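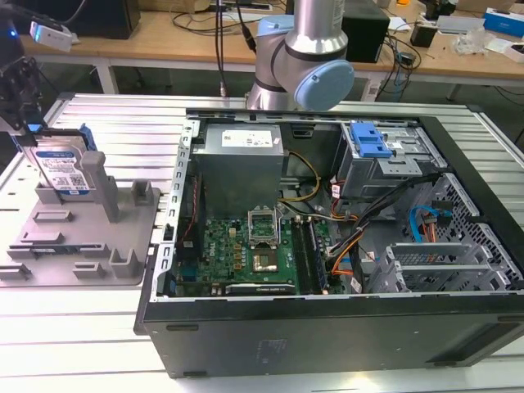 Teodora Dumitrescu would like more old office computers to get a second drive before anyone thinks of scrapping them, and she said as much when the Wirken workshop opened its July meeting to questions. The members' current build, a two-arm bench for handling hard drives and other desktop parts, has taken up 338 hours of shared bench time so far.

Senad Hoxha and Stavros Jurić started the project in Jurić's garage and moved it to Wirken when it outgrew the space. Most of the code is theirs. The gray part holders were drawn by Ertuğrul Karakaya, who is on his third version of the tray – the first two held the drives too tightly.

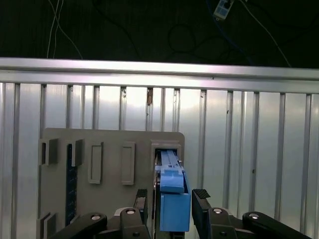 A blue plastic part in its holder on the Wirken bench, between the open fingers of a gripper.

Parts and materials have cost the group $102 beyond what members already owned, according to Hoxha. The next job is the drive carriers, which have to go in straight or they bind halfway. Jurić wants to slow the last stretch of the move and leave the rest alone. Karakaya would sooner change the tray again.

Wirken has 78 members and keeps the bench open to any of them after 6 p.m. People who want to try the arms need to sit through the safety talk first. Old desktop towers can be left at the side door, with cables if possible. Monitors are not being accepted.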